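Which bags for recycling in a shared office?
Florin Costache

We are 8 people on one floor and the council wants bottles kept apart. My black bags are refused. What do you use? 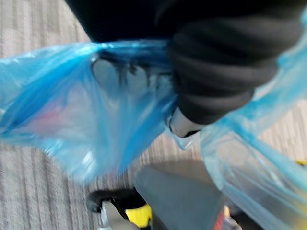
Light-blue bag, thin film

Asuka Miyazaki

Ask the council first — ours takes only see-through bags. Rinse the bottles and leave the lids on.
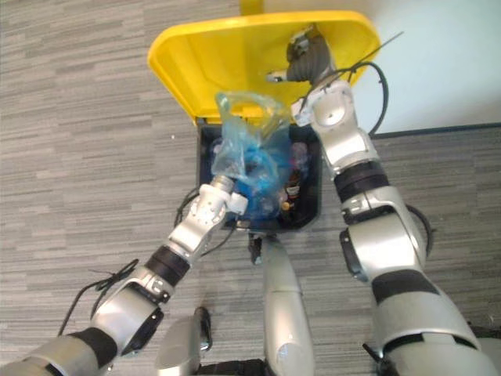
Bottles in the bin with the yellow lid

Toshio Ebihara

Same problem in February. I bought a roll of 51, too small for our bin, so measure the rim before.

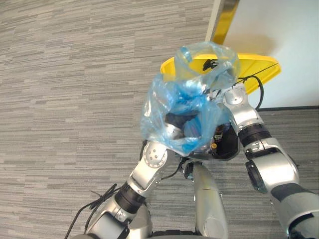
Blue bag, gathered at the top

Any colour is fine here.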